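Skarkberg desk with open shelves, white

Home > Furniture for study and office > Desks with shelves

Article no. 273. In stock at our shop in Doltutdale. Assembly service available on request.

The Skarkberg is a desk and a shelving unit in one piece of furniture. It is made for people who work in the same room where they also live, and who do not wish to buy a separate bookcase. All compartments are open at the front, so you can reach your things from the chair without standing up.

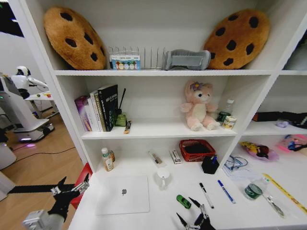 Skarkberg in white, with books on the middle shelf and a closed laptop on the work surface.

The middle shelf is the one our customers use most. It takes paperbacks and taller books standing upright, and there is still place for a water bottle or a soft toy beside them. The top shelf is better for light and big things, for example cushions. Please do not put heavy boxes there before the unit is fixed to the wall.

Shelf depth: 30 cm
Height between work surface and middle shelf: 35 cm
Number of wall brackets: 4 (included)
Colour: white
Care: wipe with a soft damp cloth, then dry

If you have more things to store, you can order the Skarkberg with a left and a right section. 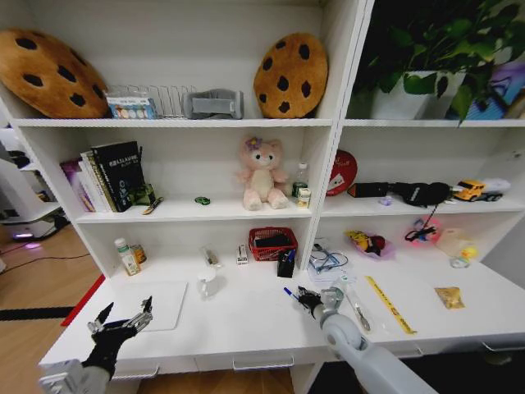 The two sections are delivered in separate parcels. Please check that you have received both before you begin. We advise that two persons do the assembly, and that you tighten the screws once more after the first month of use. Screws for the wall are not included, as the right type depends on your wall.

The work surface can also be used with the laptop open. We recommend to place it at one side, so that the shelf behind remains easy to reach.

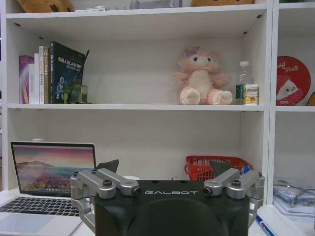
Open laptop on the desk surface, books and pink teddy bear on the middle shelf.

Delivery in Doltutdale is free of charge. For other places, please write to us with your address and we will send you a price. Returns are accepted if the parcels are not opened.

Questions about this article: Pui-shan Cheng, furniture department
Page updated 14 April 2018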